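Ticket 1314 – right gripper drops out of sync during fabric tasks
Project: Lerneck student robotics club, cloth handling project
Opened: 2024-12-12
Status: Resolved, monitoring
Priority: Medium 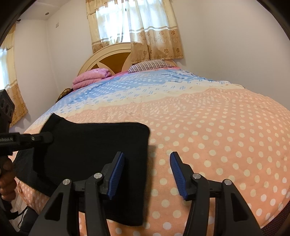
The right gripper's opening value lags behind the left one in the saved episodes. It starts fine. After a few minutes the right trace is late by a visible amount, and by the end of a long episode it is late enough that the playback tool shows the right fingers still open when they should be shut. The left trace looks normal the whole way through.

We see this on the folding and spreading tasks. We have not seen it on the short pick and place tasks, but those episodes are all under a minute, so it may be there and too small to notice.

Setup
Two hand-held grippers, black linkages, blue ribbed finger pads. Both run to the same laptop through one powered hub. Recorder is the club build of Fonetti, April release, with default settings except the ones listed below.

Settings changed from default
buffer_size = 3000
sync_mode = soft
write_on_stop = yes

Steps to reproduce
1. Start the recorder and wait for both grippers to report ready.
2. Run the zero routine (close, open, close) on both.
3. Record a cloth task for at least five minutes without stopping.
4. Open the episode in the playback tool and compare the left and right traces near the end.

Expected: both traces line up with the video.
Result: right trace is late. Left trace lines up.

Log entry 1
Asked for the raw logs and got them. The right side has gaps. Each gap is short, but the recorder fills it by repeating the last value and then keeps going from there, so the delay adds up. There are 55 gaps in the longest episode. No gaps on the left side.

Log entry 2
Swapped the two grippers on the hub, so the right one was on the left one's port. Gaps stayed with the right gripper. That rules out the port. Put them back.

Log entry 3
Swapped the cables between grippers. Gaps moved to the left gripper. So it is the cable, or mostly the cable. The connector on the bad one has some play in it when you push it sideways. It was one of the longer cables bought for the Trorosville meet and has been coiled and uncoiled a lot.

Question back to the student who opened the ticket: does the lag get worse when you reach across to the far side of the cloth? Reply was yes, they think so, but they had not written it down.

Log entry 4
New cable fitted, same length. Recorded one long spreading episode. Gaps are down to 2, both in the first second after start. Those look like the normal startup gaps we get on every machine here, and they do not add up to anything you can see in playback.

Log entry 5
Looked at the recorder side too. A bad cable should not be able to shift a whole trace. In soft sync mode the recorder counts samples and does not check the timestamps, so any missing sample pushes the rest later. In strict mode it uses the timestamps. Changed the setting to strict and put the bad cable back on for one test. Gaps were still there, but the trace stayed lined up with the video and the gaps showed as flat spots.

One thing to watch – strict mode refuses to start if the two clocks disagree when the recorder opens. Running the zero routine a second time clears it. It took us over an hour to work that out, so it has been added to the setup sheet.

Log entry 6
Checked whether the old episodes can be saved. The raw logs still have the timestamps, so they can be rebuilt with the realign script in the Dmytriv folder. Run it on a copy. It writes over the file it is given and does not ask first. Episodes where the raw log was deleted cannot be fixed and should be marked as bad so they stay out of the training set for the folding model.

Fix
Replace the cable on the right gripper.
Set sync_mode = strict on all club laptops.
Leave buffer_size alone, it made no difference either way.

Still to do
Label the bad cable and take it out of the box.
Run realign on the cloth episodes that still have raw logs.
Add a gap count to the end-of-episode message so this shows up right away. A first try is on the branch, but it prints the count for the left gripper twice.
Tape a loop of slack to each handle so the connector does not take the pull.

Leaving the ticket open until the realigned episodes have been checked against video. If the lag comes back with the new cable, attach the raw log here and note which port was used.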